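Grellano 743 Under-Counter Water Filter

Last updated: December
5 min read

The Grellano 743 is a cold-water filter that fits inside a standard kitchen base cabinet and feeds its own small faucet at the sink. It connects to the cold supply line only. It does not need power and it does not have a storage tank, so water is filtered as you draw it.

The housing holds one carbon block cartridge. A full cartridge treats 1000 gallons before it needs to be changed. For most homes that means a change once or twice a year, depending on how much you cook and how many people drink from it. A dial on the front of the housing counts gallons and stops at zero. It will not shut off your water when it gets there — you can keep drawing, but taste and flow will both drop.

What it does and does not do

The cartridge reduces chlorine taste and smell, rust, and fine grit. It does not soften water. If you have scale in your kettle now, you will still have it with the 743 installed. It is meant for treated city water and should not be used on an untested well.

What comes in the box

One housing with bracket, one cartridge, one faucet in brushed finish, tubing, a tee for the supply line, four mounting screws, and a printed guide. The housing wrench is packed under the cardboard tray and is easy to miss.

Before you install

Measure the inside of the cabinet first. You need clear space below the housing to drop the bowl and pull the old cartridge out. Cabinets with a pull-out trash bin are the usual problem. The Motico short bracket moves the housing closer to the side wall and solves it in most cases. It is sold separately.

The faucet needs a hole in the sink deck or the countertop. Many sinks already have one under a soap pump or a cover cap. If yours does not, wood and laminate tops can be drilled at home with a hole saw. Stone is harder to do cleanly, and we suggest having a stone shop drill it.

Changing the cartridge

Close the valve at the tee and open the faucet until it stops running. Put a towel under the bowl. Turn the bowl left with the wrench, lift out the cartridge, and wipe the seat. Check that the O-ring is flat in its groove before you put the bowl back on. Hand tight plus a quarter turn is enough. Run the faucet for five minutes, then reset the dial. The first water may look gray from carbon dust.

Ordering

Part number 2875 is the replacement cartridge. It also fits the older Colton housing, but the Colton cartridge does not fit the 743 — it is slightly longer and the bowl will not seal.

Orders are packed by the Huỳnh warehouse. For questions about fit, write to Rasha Hijazi at the parts desk with your cabinet measurements and a photo of the shutoff valve.
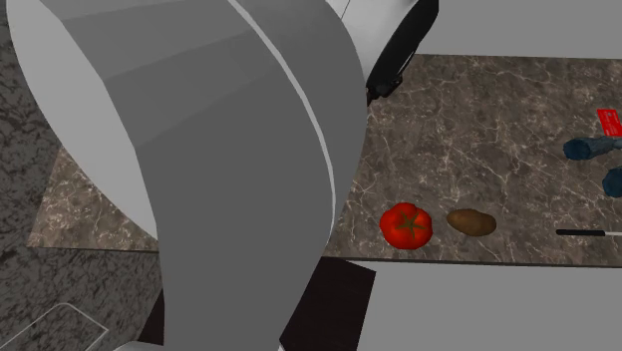
Computer rendering, gray robot arm over a countertop.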